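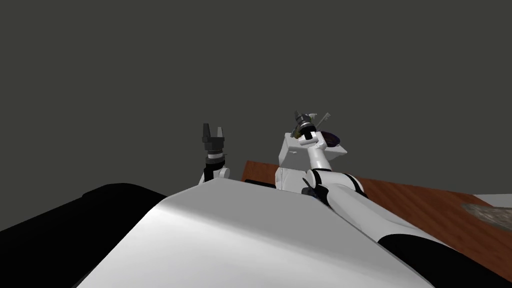
Page last changed: 2025-05-02

Hinbridge two-arm robot: progress report on equipment planning

Prepared by Gunnlaugur Damgaard for the Seol equipment fund

The work in this period was to settle what we should buy, in what order, and what we can put off. We have bought no hardware yet. Nearly all the work has been done in simulation with the white two-arm model, each arm fitted with a two-fingered gripper, working at a wooden table with a thin utensil and a few other things to handle.

Arms and torso

We asked two suppliers to quote for the same specification. Drasedo can supply the torso and both arms as one unit, with delivery in 30 weeks. Wustier would sell the arms separately and sooner, but we would have to build the torso mount ourselves, and our workshop has no free time before September. We recommend the Drasedo offer. Its price is within the sum you approved, though the carriage charge was left out of the first quote and we have asked for it in writing.

Grippers

The plan had a pair of spare grippers in the first order. We now want to move these to the second. Two-fingered grippers cope with most of the tasks on our list in simulation. Thin handles are the weak point – the grip slips when the arm turns quickly – and we would like to try other fingertips before paying for a second full set. Fingertips are cheap and can be changed in the model in an afternoon.

Simulation runs

We have completed 848 runs, of which 580 reached the end of the task without a reset. Most of the failures were in picking up, and few were in moving the arms past each other. This matters for the budget: it suggests the longer arms offered as an extra are not needed, and we have taken them out.

Computing

The present workstation is enough for one person. When a second person runs jobs the queue builds up overnight. We have costed one more machine of the same type and put it in the second order.

Changes to the budget

Longer arms removed. Spare grippers moved to the second order. Carriage and installation added as a separate line. The floor plate and safety fencing are unchanged. The total stays the same, with some 9 per cent held back for price rises.

What we need from you

Approval to place the first order with Drasedo, and agreement to the gripper change. The quote for fencing runs out before the others, so an early answer on that line would help. The revised cost sheet will follow once the carriage figure is in.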